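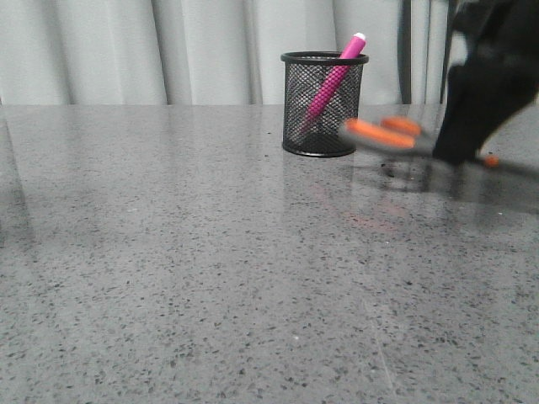 About Colleck

Colleck is a small company that sets up desks, counters and work corners for people who have to get things done on them. Home offices, front desks, school libraries, the bit of kitchen counter where the mail piles up — we love all of it. We started in 1986 as a stationery shop in Prikdale, selling pens, envelopes and a frankly enormous range of paper clips, and we still sell those. But somewhere along the way customers began asking us where to put everything, and that question turned into most of our work.

What we do

We come to your place, look at the surface you work on, and help you decide what lives there. Then we supply the holders, trays, racks and drawer inserts, and we stay until it's all in place. A single desk usually takes a morning. A school office takes longer, mostly on account of the staplers (schools have so many staplers!).

Our starting point is a clear counter. Everything comes off, gets wiped down and sorted, and then things go back one at a time, beginning with the pen holder. We're very fond of pen holders. Put one down toward the back, drop in the one pen you reach for most, and work like that for a day or two before you add anything else. People are surprised by how little they go looking for.

We like wire mesh for this job. It's light, it doesn't hide what's in it, and when dust collects at the bottom you can see it and tip it out over the trash. A short, wide holder suits markers and stubby pencils, and a tall narrow one is better for rulers and long scissors. Black mesh goes with pretty much any counter, and we have customers who have kept the same one through three house moves.

And please, have a bright pen! Our founder's rule was that a pen you can spot from the doorway is a pen that gets put back. Bright pink is the favorite in our own office, and we go through boxes of them.

Who we are

There are 14 of us now. Bronwyn Tamihana runs the company, having started behind the register in the old shop on a summer job that never quite ended. She still does home visits herself when the schedule allows, and she's the person to ask about speckled stone and other busy-looking counters, where paper clips and pushpins disappear the moment you put them down. (Her answer is a shallow tray in a plain color. She keeps a stack of them in the van.)

The rest of the team is split between the shop, the stockroom and the road. Everyone spends their first nine weeks moving through all three. It means the person who packs your order has also set up a few desks and knows why the long drawer insert needs the extra cardboard.

Where to find us

The shop is in the Viklund building in Prikdale, ground floor, with the entrance on the parking lot side. Come in and try things out! We have a long counter set aside for just that, and you're welcome to bring your own mugs, notebooks, chargers or whatever else you need to find a spot for. Bring measurements of your desk too, depth included. Most people forget the depth.

Our Plevix workshops

Plevix is our free workshop for students who are setting up a place to study at home, and it's the thing we talk about most at lunch. We began it one May with a handful of kids from the middle school and a lot of shoeboxes, and last year we welcomed 100 students. Each one goes home with a pen holder, a letter tray and a plan for their own table, even if that table has to be cleared for dinner every night. We have a good fold-away plan for those. Teachers who would like a workshop at their school can ask at the shop counter or send us a note through the contact page, and we'll write back with the open dates.

Page updated 7 October 2021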